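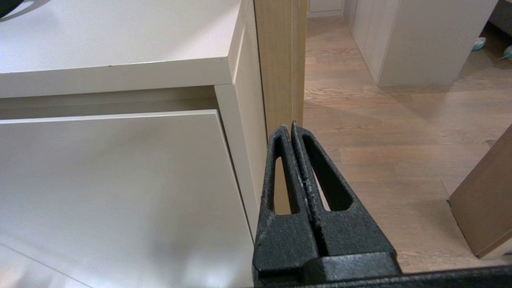 Heather Dow
Home and workshop columnist, Plekley

Shelves and boards and the smell of sawdust in September – my favorite time of year to be out in the garage! The heat has let up, the windows are open, and I finally get to all the little wood jobs I put off over the summer. A few of you wrote in asking how I get a decent finish on plain light-colored boards without buying a lot of fancy stuff, so I've pulled together what I do.

First, let the wood sit. I bring new boards inside and leave them a couple of weeks before I cut anything. Stand them on edge or lay them on spacers so air gets to both sides. My mother, Agnes Dow, used to slide hers under the bed, and I still have a bookcase of hers that's as straight as the day she built it.

Sanding is where most people go too fast (me included, for years). Start with 80 if the board is rough, or 120 if it's already fairly smooth, and go up to 180. Stop there for most things. I only bother with 200 and up between coats, and the 2000 grit stuff in the auto aisle is lovely for a scratched cutting board handle but a waste of time on a shelf. Always go with the grain. If you can't tell which way it runs, wipe on a little mineral spirits and it'll jump right out at you.

Pencil trick: scribble lightly all over the board before you sand. When the scribbles are gone, you've covered the whole thing. Use a soft pencil and don't press, or you'll be sanding out dents all afternoon.

For dust, vacuum with the brush attachment, then wipe with a barely damp rag. I gave up on tack cloths. They left something sticky behind on a tabletop I was doing for Hagos Mamo and I had to start over from bare wood.

End grain drinks up stain like crazy. Sand the ends one grit finer than the faces and they'll come out much closer in color. A thin coat of wood conditioner helps too, especially on pine.

If you're using a water-based finish, wet the board lightly first, let it dry, and knock down the fuzz with your finest paper. It feels like an extra step, but your first coat will go on so much smoother! I do two thin coats on a shelf and three on anything that gets a wet glass set on it.

Oily rags – please don't wad them up and toss them in the trash. Linseed oil rags can heat up all by themselves and catch fire. Spread mine flat is the rule at our house, outside on the concrete, one layer, until they're stiff.

Finlay Niven asked about squeaky drawers. Rub a plain white candle along the runners and the bottom edges of the sides. Bar soap works in a pinch but it pulls in moisture, and in a damp house you'll be sorry.

Water rings: try a dab of plain mayonnaise, leave it an hour, and wipe it off. It only works on the white rings. Black ones mean the water got down into the wood, and that's a sanding job.

And save your shelf offcuts. Anything longer than 2 inches goes in my bucket for glue blocks, paint stirrers and door wedges. The bucket is full again, so next time I'll do small gifts from scraps.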